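Setting up the Wosta two-hand gripper kit for table clearing

By Sumaiya Mondal

I use the Wosta kit since June, mostly for recording how people tidy up a room. The kit has two hand-held grippers, one for each hand, and a charging dock. The printed manual is short, so I wrote down the steps as I do them now.

What you need
The kit, a phone or laptop with the Dristent app, a table and some light rubbish. Allow 20 minutes the first time.

Step 1. Charge both grippers until the light stays green. If it blinks, take the gripper out and put it in again.

Step 2. Open the app and pair the left one first. The app gives the names by order of pairing, and it is tiresome to change them later.

Step 3. Wipe the finger pads with a damp cloth and let them dry.

Step 4. Run the opening test. Close the fingers slowly, without any object, and look at the value on the screen. Mine shows 132 when fully open. If the value jumps, repeat the test.

Step 5. Choose the force. The scale goes up to 858. For hard things I use 599, but for paper and thin plastic I stay at 200 - more than this only crushes them.

Step 6. Start recording and pick up one item at a time. With a paper cup, go for the two ends, so that the pads press on the rim and on the bottom. Keep your wrist quiet for a moment before you move to the bin.
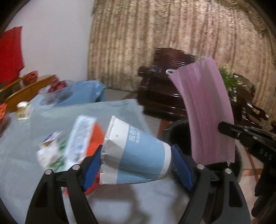
Paper cup held on its side between the two blue pads, with the bin behind.

Step 7. Stop the recording before you put the grippers down. Otherwise the last seconds must be cut by hand.

If the pads wear out
Spare pads are sold by Birkdale in pairs. Elvira Marulanda from their support answered me within one day and sent the correct size. Push the new pad in from the top until it clicks, then do Step 4 again.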